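THE GREEN GRAPE, BRIEFLY

Table grapes are everywhere again and most of us are treating them badly. Straight into the fruit bowl, bag and all, two days on the bench, then soft ones at the bottom and everyone pretending they didn't see.

I've spent a good part of February eating them. Green ones, mainly. From the Drokel growers' market, from the servo on the way out of Ondonau (don't), from the big supermarket and from a roadside stall with an honesty tin. 2,000 grams in one week at the worst of it. My household has asked me to stop.

What to look for, then. Stem first. Green and bendy is good, brown and wiry means it's been sitting. Then the skins. A bit of dusty bloom is fine, that's the grape's own wax and it rubs off with handling, so a shiny grape has usually been washed or just been touched a lot. Doesn't hurt the taste. Colour matters more than people think. Bright hard green is often the sour end. Wait for pale, leaning yellow.

The odd one in a bunch goes further again, a sort of warm peachy blush on one side. Kids leave those ones. More fool them. On the Sutanto bunches I bought, the blushed ones were the sweetest by a mile, almost muscat, and I was picking them out before the rest of the family got home.
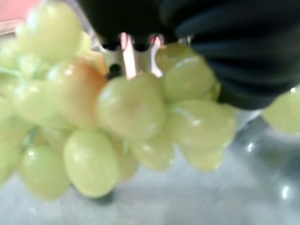 WASHING, AND WHEN

Right before you eat. Not before. A wet grape in the fridge is a mouldy grape by the weekend, and one mouldy grape takes its neighbours with it.

Cold water, colander, a swish with your hand, then out onto a clean tea towel. Roll them about. Snip small clusters with the kitchen scissors instead of pulling single grapes off, otherwise you get those bald little stems poking up and the bunch dries out from there.

In the fridge: unwashed, in the vented bag they came in, at the back. Not the crisper with the onions. I did this once and the grapes tasted of onoins for a week.

FREEZING

Everyone's nan knows this one. Wash, dry properly (properly!), lay them on a tray so they aren't touching, freeze overnight, tip into a container. Up to 15 to a serve is plenty in the heat. Cut them lengthways for little ones, frozen or not, quarters if they're big. Please do that.

They go in a jug of water too. Or a glass of something else after five.

ROASTING

Didn't believe in it. Do now. Small clusters on a tray, olive oil, salt, a few sprigs of thyme, hot oven till they slump and start to split. Pile on toast with ricotta. Or next to sausages, where the juice does the job of a relish. Watch the tray, the sugar catches fast and you'll be soaking it till Easter.

THE JUSON QUESTION

Readers keep asking about Juson, the new seedless one. Fat, crisp, a bit of a one-note sweetness. Good frozen. Wouldn't roast it. Pricey at the moment but it should come down once the later blocks are picked, and there's usually a better bunch hiding under the top layer, so have a dig.

Next month, figs. If the birds leave me any. They got the lot last year, net and all, and I'm down to 2 trees as it is.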